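Mundeseck open day - garment handling clips, README

Version 2 of this file. Written March 9, 2020, in a rush, will clean up later. Maintained by the Bellis project.

What this is
Clips from the open day demo in Mundeseck. Clothes handling in a furnished bedroom, hand-held grippers, operator wears nothing special. Visitors watched from the hallway, a few asked to try. Clips where visitors tried are in a separate folder, see below.

Contents
460 clips total. Each one max 30 seconds, most shorter. Plus one text file per clip with task name, garment, and a note if there is one. No audio. Audio was removed before upload, too many people talking.

Tasks
- lay garment flat
- zip up / unzip
- fold sleeves in
- fold in half from hem
- pick up from pile (only the first batch)

Garments are everyday stuff. Shirts, towels, jackets. Jackets took longest by far and were what people stopped to watch. Hood, zipper, drawcords, snaps, everything catches on everything. If you only look at one group look at the jacket group.
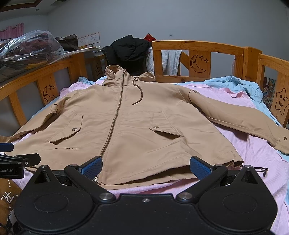

Jacket group: tan hooded jacket face-up on the bed, blue finger pads open at the hem.

Notes on the jackets
Zipper clips: start position varies, we did not reset it between takes. Pull tab is small and shiny, expect bad detections. Drawcords were left hanging on purpose. Pocket flaps not fastened the same way every time, don't use them as a landmark.

Sheet and blanket stay on the bed for all clips. Room was not cleared or staged so there are bags and other clothes in view. Background is messy, thats how we wanted it.

Known problems
- Voltach battery pack ran low in the afternoon, last clips have dropped frames
- file numbering skips after 2000, nothing is missing, the counter was set wrong
- task name "fold_slv" and "fold_sleeve" are the same thing
- light changes when the hallway door opens
- some notes files are empy

Visitor folder
Kept apart because first-time users hold the gripper differently, much tighter, and let go late. Fun to watch, not great for training. No faces, clips with faces were deleted.

Use
Fine for research and teaching. Please mention Bellis. Don't mix with the Stastby set without checking labels first, the fold tasks there start from the collar and ours from the hem.

To do
Fix task names. Redo the numbering. Next demo is planned for August, same tasks, more jackets.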